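3.2 Wall color and perceived room size

Participants in the Trondton sample rated a living room on three scales: height, width and comfort. All 55 were renters living in units with one main window. They were asked to think of their own home first and then to answer the same items for a room with dark walls and a low ceiling. Aranda and Requena used a similar order in the Valcárcel survey, and we kept their wording.

Dark blue was the color most often linked with a lower ceiling. The effect was smaller for people who had painted a room themselves in the past. Wall decoration was scored separately, as pictures of open land may offset some of the closed-in feeling.
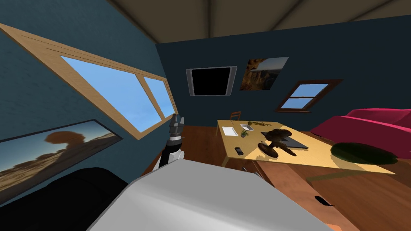

Figure 2. Living room with a beige ceiling, dark walls and landscape pictures.

3.3 Pictures and screens on the same wall

Renters tended to hang pictures close to the television - often on the same wall - and to leave the wall behind the sofa bare. In the Flisau interviews the usual reason was that people wanted something to look at when the set was off.

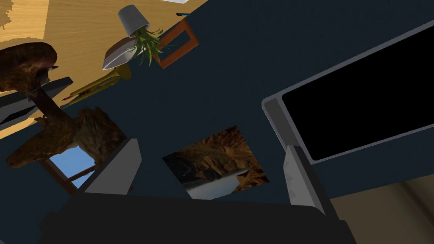

Comfort ratings rose with the first picture and changed little after that. Age had no clear effect. Rent level did, but only in the older buildings, where the rooms are narrow and repainting needs written consent.

Answers on daylight were harder to read. Many people judged a window by its view and gave little thought to its size. We therefore report the two items apart and do not combine them into a single light score.

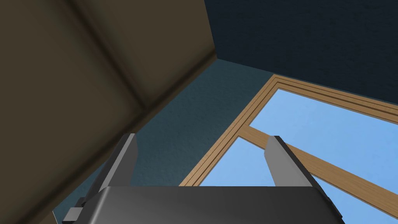
3.4 Limits

The sample was small and was drawn from one town. All interviews took place in November, when the days are short.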